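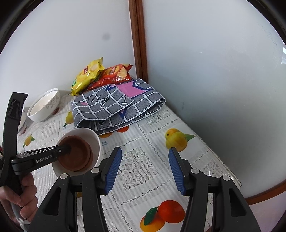

ok so I finally finished going through my grandmother's recipe cards and I have thoughts. Thread, sorry in advance

There are 183 of them. I counted twice, the second time out loud, like that would help. Two shoeboxes, one rubber band that turned to dust the second I touched it

First thing I learned: she did not believe in oven temperatures. It's "hot oven" or "not so hot oven." One card just says "oven" with a line under it

Second thing: every cake has a person's name on it and I don't know most of these people! Who is Mrs. Vương and why did she have such a good lemon bar?? My mom thinks she lived across the street on Saston but she was nine at the time so we're going with maybe

Four of the cards are the same potato salad. Same handwriting, same pen as far as I can tell. The mustard goes up every time. By the last one it's basically a mustard salad — I respect it

I made the second version on Saturday's leftovers principle (whatever potatoes were in the drawer) and it was great. Needed more mustard. She was right

There's also a card that has no food on it at all, just "call Rui Teixeira about the gutters" and a phone number with no area code. It was filed under soups

Things she measured with: a teacup, "the blue cup," half an eggshell, and once "enough." I have a teacup. I do not have the blue cup and my uncle swears he doesn't either (I have my doubts, he got most of the kitchen)

So I'm typing them all up for the cousins and leaving her wording alone. My sister wants to fix the spelling and I said no. Zuchini stays zuchini

Some 2000 words typed so far and I haven't even gotten to pies. Pies is the fat stack

If anybody knows what "1 pkg. yellow" means in a coffee cake please tell me. Cake mix? Pudding? Yeast in a yellow packet? I've tried it with pudding mix and it came out kind of bouncy

Lemon bars tomorrow. I'm going with 350 for "not so hot" and I'll post the card when I've typed that one up — the back has a whole note on it about lard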